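Refurb office towers: worth rebuilding or just resold junk?
Hardware > Desktops > Used and surplus

stenar_fan
Terner is selling off 240 towers from an office clear-out and wants extra for the ones they call "fully rebuilt." I have my doubts. In my experience rebuilt means somebody blew the dust out and put a sticker on it. Has anyone bought from them?

ribbedbench
I bought 2 in April. Mine were fine, but I'd strip any used tower before trusting it. Lay it on its side, panel off, and start with the CPU socket while it's empty. 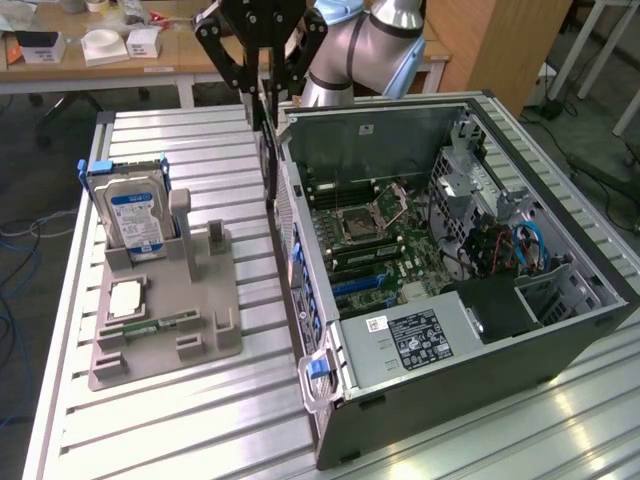
With the bracket up you can look across the pins under a decent lamp. One bent pin and the board is scrap as far as I'm concerned. After that I put the memory back one stick at a time and leave the hard drive for last.

govport_lurker
Scrap? I've straightened pins with a sewing needle and that board has 3,000 hours on it since. You're throwing away good parts.

ribbedbench
And how many did you ruin learning?

govport_lurker
One. Fine, two.

stenar_fan
Not sold on either of you. What about the power supply? A label full of certification marks doesn't tell me how many years it ran in a closet.

sunroom527
It doesn't. I swap the supply in every used box, so add that to their price and the "deal" is gone. The blue clip-on drive rails are handy, though. Ask if they're included, mine weren't.

stenar_fan
Asked. They said "usually." I'll pass.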